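**Play and Table Corner, Gurnard Room: Progress Report to the Marciniak Fund**
Reporting period: spring to June

The Ladimside Family Center submits this report under the terms of its small equipment award. The award covers furnishing and supplies for the Gurnard Room, where families with young children share a morning snack and table play.

## Work completed

The room opened for regular use in April, after a delay of eight days while the storage shelving was replaced. It has since hosted 95 sessions and recorded 592 visits by children, against a target of 500 for the period. Morning sessions remain the busiest, and the 10 a.m. start has been kept at the request of parents.

Carpet-covered tabletops were chosen over bare surfaces after a short trial. Staff report that noise from blocks and dishes is much lower. Spills take longer to clean, and a spare covering has been set aside for each table.

## Supplies

Tableware is mixed by design. Ceramic bowls and plates are used for the snack itself, and paper cups are used for drinks and for sorting games. The center purchased 202 pieces of reusable tableware from the Cello range – four have been broken and replaced from the general budget. Paper cups are bought monthly.

Toy blocks are kept on the same tables so that play can continue while dishes are set out. A teal table in use, with a flowered paper cup, a white bowl on its plate, and a small stack of blocks:
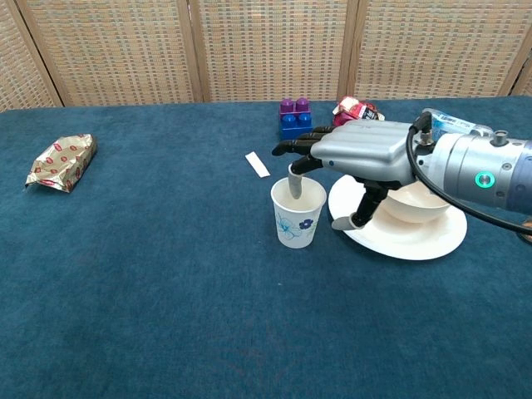 ## Matters arising

Two items need the Fund's attention. First, spending on paper cups has run over the planned amount, and the center asks to move a small sum from the furniture line to cover it. Second, the sink in the Gurnard Room drains slowly – the landlord has agreed to inspect it before the end of June.

## Next period

The center will add a second afternoon session and buy low storage bins for the blocks. A full statement of spending will follow with the final report.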